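Can a machine take over the stamping and wiping down in a small print shop yet?

Posted by Rajkumari Bisht

I run a two-person card and gift tag business out of a converted garage in Hullalcombe. Every September we get the holiday orders, and this year one customer wants 900 tags, each hand stamped in one color. My nephew keeps sending me clips of robot arms folding towels and says I should lease one from a company called Drindow. The salesman told me it could do "up to 75 an hour with minimal supervision." I've been around long enough to wonder what minimal means. Has anybody used one of these for stamping, or for cleaning up afterward? I don't need it to be fast. I need the tags to be sellable.

toprak_letterpress

Short version, no. I sat through a demo of something similar at a trade show and it did four tags in the time I drank a coffee. Two of them were crooked. Ask the salesman whether that hourly number counts the spoiled ones.

Stamping looks like a dumb job until you try to write down what your hands are doing. You feel how much ink is on the pad, you ease off when the stamp is loaded, you rock it a hair if the rubber is worn at one side.

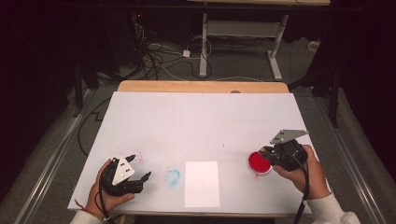 Ink is where I'd expect any machine to fall down, long before it has trouble picking up a tag. Placing an object on a mark is an old problem and factories have handled it for decades, provided the object is rigid and always turns up in the same spot. Paper slides and ink travels. Look at the blue ring on that white tabletop, and the red smudges by the dish, with only a faint pinkish mark on the little sheet itself. A person who saw that would wipe the table before setting down another clean tag. A machine has to be told that a smudge matters, and then it has to find the rag. Those grippers have human hands on them, too, so I wouldn't take it as proof that anything runs by itself.

If you want to spend money, get a self-inking stamp and a wooden corner jig. Mine is two strips of scrap screwed to a board.

Ollider

I disagree a little with the above. Fixed machines have been printing tags forever, and a used tabletop pad printer would get through your order without complaint. It won't look hand stamped, though, and if your customer is paying for that you may have an argument on your hands.

As for the arm, ask Drindow to run 50 of your own tags, with your ink, in your garage, and leave the room while it works. If they want to use their own card stock, you have your answer. And get the cleanup in writing. "Minimal supervision" at my last job meant me standing there with a roll of paper towels.

dusty_bench

my sister has a robot vacuum and it eats ribbon, so keep that in mind if you have ribbon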